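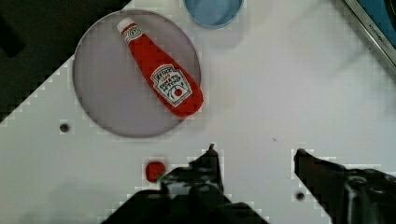
Setting up a play café

All you need is a white table and a box of play food. Our plush ketchup bottle is the star of every menu!

1. Lay the plate first, then put the ketchup right across it. Niamh Ní Mhurchú's little ones shout "sauce!" the second it lands.

2. Put the green pans together on one side to make the kitchen.
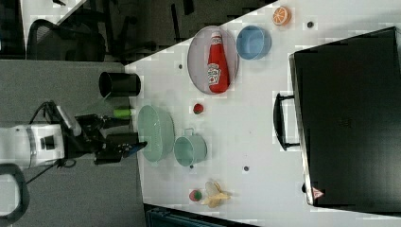
Colander and pot side by side, banana peeled for pudding

3. Hand out the jobs - one cook, one waiter, everybody else is hungry. Swap when the cook gets bossy. 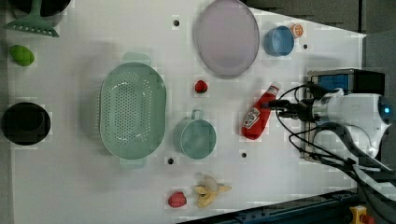
4. Take an order. Start with one thing, say a strawberry, and build up to a whole lunch. Older children love writing it down, and prices are great fun (we once paid £35 for soup).

5. Serve it up and ask for the bill.

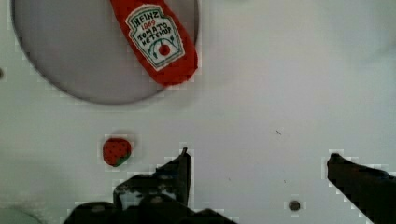

Keep the plush pieces away from real drinks, and tip everything back in the box when the café shuts.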